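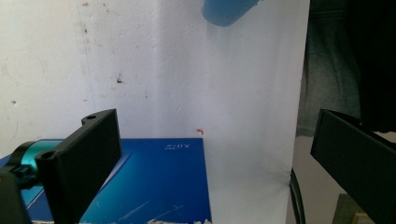
Filtgate Releases Version 4 of Rebane Records Software

DOKOVBERG – Filtgate today released version 4 of Rebane, its records management software for town and county offices. The update changes how retention schedules are stored and applied.

Earlier versions attached a retention rule to each record. Version 4 attaches the rule to the record class, and records inherit it when they are filed. A change to a schedule now takes effect across the class in one step. Existing rules are converted during the upgrade, and conflicts are written to a log for review by the records officer.

The release was tested with the Skondeneo county clerk's office, which moved 1,748 record classes to the new format in April. The office runs Rebane on 2 servers with 100 user accounts.

Other changes include:

Legal holds can be set by date range
Audit reports export to CSV and PDF
Search results show the disposal date
The older import tool has been removed – sites that still use it should convert their import files before upgrading

Version 4 is available to all customers with a current support contract. Version 3 will receive security fixes only. Upgrade notes and the full list of changes are posted in the Filtgate customer portal.

Media contact: Filtgate Press Office, Dokovberg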